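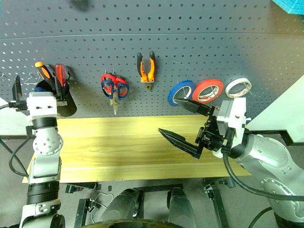
By the Sirkmont Neighbor staff
2 May 2026

The woman who runs the piano repair bench at Flavwood would like it known that she never planned on pianos. She came to Sirkmont to teach fourth grade, bought an old upright for her classroom, and found that the D above middle C stuck every time the weather turned damp.

"I called a tuner and he couldn't come until April," she told me over a pot of very strong tea. "So I took the front off and had a look, and I suppose I've been looking ever since."

She asked me to leave her name out, partly from shyness and partly, I think, from fear of more phone calls. She already has a waiting list, and most of it is uprights that came down through a family, got moved into a cold back room and were forgotten until a grandchild wanted lessons.

What does she tell those families? "Mostly I tell them to be patient. An old piano that hasn't been tuned in years can't be yanked up to pitch in one afternoon, or you'll be picking strings out of the carpet. I go up a little, let it settle, and come back in a few weeks."

She keeps a notebook for every instrument, and she let me leaf through the one for the Ondden church hall piano, which she has looked after since 2000. There are notes on moths in the felt, a pencil found under the keys, and one entry that reads only "mice again."

I wondered whether she plays. She laughed at that and poured me more tea. "Badly! I know 12 hymns and half a waltz. My husband can tell when a job's finished because he hears the waltz stop in the same place."

She would like to pass the work on, and she has been showing a teenager from down the road how to ease a tight key bushing. It's slow going, she says, and they spend a good deal of the time talking about soup. Her next job is a little spinet over in Frota with a cracked pedal and, the owner tells her, a buzz somewhere in the bass.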